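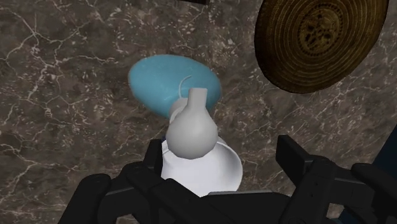
These are the steps we use at the Dillach shared workshop to set up a simulated kitchen counter and run a pick-and-place task on it. The scene is called Ceserlow and it runs in Prirex, version 2. You need a desktop with a decent graphics card and a free evening. The physical bench comes later and has its own page.

Last updated 7 August 2023.

## Before you start

Install Prirex from the workshop drive. The copy on the drive already has our arm model and gripper model in it. If you work from home, copy the whole `ceserlow` folder as well, including `textures`. Without the textures the counter loads as flat gray and the camera settings below won't suit it.

Check that the simulator opens and closes cleanly before you load anything. A bad driver usually shows up here.

## 1. Load the counter

Open `ceserlow/counter.scene`. You should get the L-shaped counter, the dark blue wall and the arm. Leave the arm in its parked position.

Set the random seed to 1956. Everyone in the workshop uses the same seed for the first run, so if your layout looks different from the one on the workshop screen, the seed didn't take. Type it again and press Reset. Closing the window without Reset keeps the old value.

## 2. Place the objects

Objects come from the `props` folder. Drag them in one at a time and let each one settle before adding the next. If you drop several together they can end up inside each other, and the physics will throw one off the counter when you press Run.

- Put the light blue dispenser where the arm can reach it from above.
- Keep bowls and pots toward the edges of the work area.
- Lay long items flat. Knives and screwdrivers roll a little when they land.
- Leave open marble where you want the arm to put things down.

Save the layout under a new name. Don't overwrite `counter.scene`.

## 3. Set up the cameras

Use one fixed camera above the counter and one on the wrist. Set both to 30 frames per second. In the wrist view the gripper takes up the bottom of the picture, and that is correct. If you can't see both finger assemblies, the camera mount has been rotated. Set its roll back to zero and save.

The fixed camera should show the arm and the part of the counter you are working on. It doesn't need the whole room. Veined marble is hard on the object detector, so turn shadows to Soft and leave the surface gloss alone.

## 4. Teach the grasp

Switch to Manual and move the arm with the controller.

1. Bring the gripper over the object with the fingers open and pointing straight down.
2. Lower it slowly. Stop when the fingertips are on either side of the part you want to hold.
3. Close the gripper. Watch the force number and let go of the trigger when it stops rising.
4. Lift straight up before you move sideways. Small objects hang just under the fingertips, and a low path will hit whatever is standing next to them. The dispenser is the usual victim, with its pump sticking up.

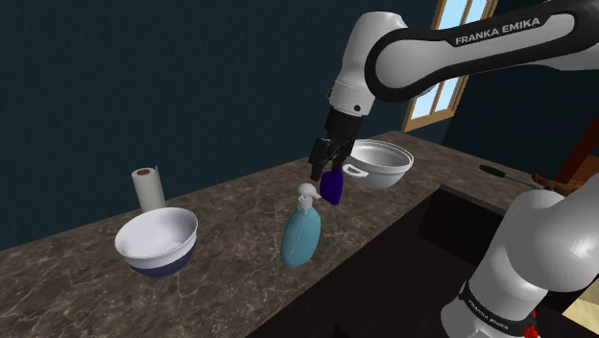 ## 5. Record the runs

Record 20 runs before you train anything. Move the target a little each time and leave the rest of the layout alone. Throw out any run where you paused to think, even if the grasp was fine. Long pauses end up in the training data and the arm learns to wait.

For tall objects with a narrow top, grip the top and keep the wrist level. Go slowly over the inside corner of the counter. Our arm comes close to its joint limit there, and a quick move can trip the collision check. 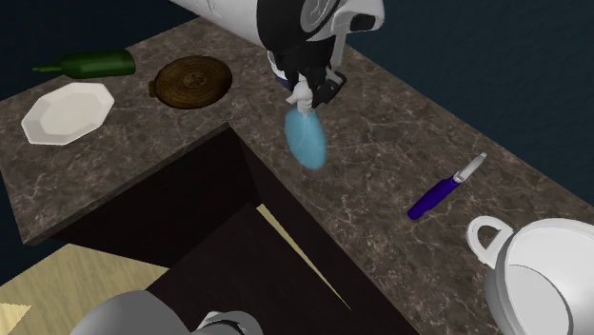
*Light blue object held by its white top, just above the marble near the inside corner.*

## 6. Save and share

Export the runs with File > Export > Episodes. Name the folder with your initials and the scene name, then copy it to the `suksawat` share. Include your saved layout file. Runs without a layout can't be replayed and will be deleted at the next cleanup in December.

## If something goes wrong

**The object slips out on the lift.** Raise the friction on the finger pads one step. Don't raise it on the object.

**The arm stops halfway and turns red in the viewer.** It has hit a joint limit. Go back to Manual, park it, and start the run over.

**The wrist view is black.** The camera is inside the gripper mesh. Reload the gripper model from the Prirex folder.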